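I wanted a wood-look table for the back room that I wouldn't have to baby, and after way too many evenings of scrolling I went with the Jarkari from Clendano. Ten months in, I feel like I can say something useful (my sister-in-law Anjani Oei has been asking me for this write-up since July, so hi, Anjani!).

Putting it together took me 20 minutes with the little wrench in the box, plus a few choice words over the fourth leg. The holes on that one were a hair off. A bit of wiggling and it went in, and it hasn't wobbled since.

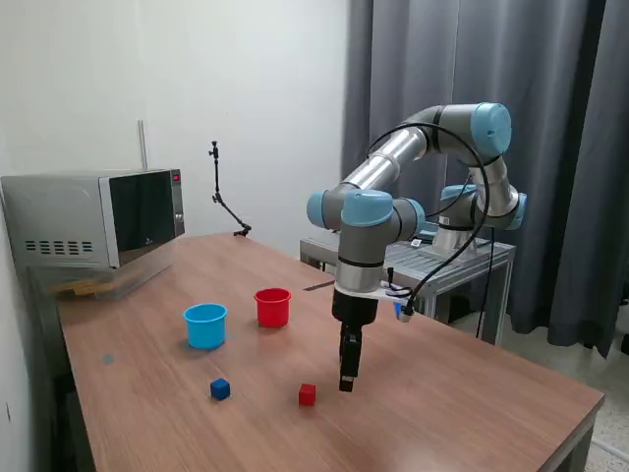 Cleaning is the part I love. Coffee, glue, marker, whatever, a damp cloth gets nearly all of it, and I quit using coasters by the second week. I did leave a hot mug right at the corner once and the edging lifted a tiny bit. I pressed it back down with wood glue and a clamp and it held, but keep heat away from the edges!

I also looked at the Nasution, which was 400 dollars more and came with a drawer I'd only fill with dead batteries. The color on the Jarkari runs warmer than it did on my screen, almost orangey at night under my lamp, so ask for the sample chip first. I'd buy it again, and I'm already eyeing the matching bench.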